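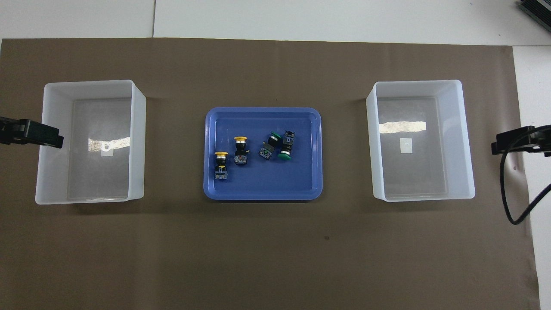
What is brown paper made from?
Most brown paper is made from softwood pulp, usually pine or spruce, which is cooked to free the fibres and then left unbleached, so that it keeps the colour of the wood.

Brown paper

Brown paper, often called kraft paper, is a strong, plain paper used for wrapping, for bags and for covering things that need to be kept clean. It takes its trade name from the German word for strength, and anybody who has tried to tear a good thick sheet of it neatly across the middle will understand why the name has stuck.

Making
Wood chips are cooked under pressure in a strong alkaline liquor, which dissolves much of the lignin that holds the fibres together. The pulp is then washed, beaten and spread over a moving wire mesh, where the water drains away, before it is pressed and dried on heated rollers. Long fibres give the best strength, and old boxes can be pulped again for the cheaper grades, although the fibres do grow shorter (and the paper a little weaker) each time round.

Finishes
Many sheets have one smooth, shiny side and one rougher side, the shine coming from drying against a large polished cylinder. Ribbed paper, a great favourite for parcels, has fine lines running along its length. Waxed kinds are also made, and these keep out damp rather well.

The Rukwood mill
The mill at Rukwood, on the river Morin, was for many years the best known maker of brown paper in its district. At its busiest it employed 652 people and ran 2 machines, the older of which was known fondly as Sutance. Its ribbed wrapping was sold in rolls 188 metres long, and the pattern book, still kept in the town, holds 1,869 samples, a good many of them wonderfully hard to tell apart. The mill shop opens to visitors each year until the end of October.

See also: Cardboard; Paper bag; Wrapping paper

Page last changed 3 May 2023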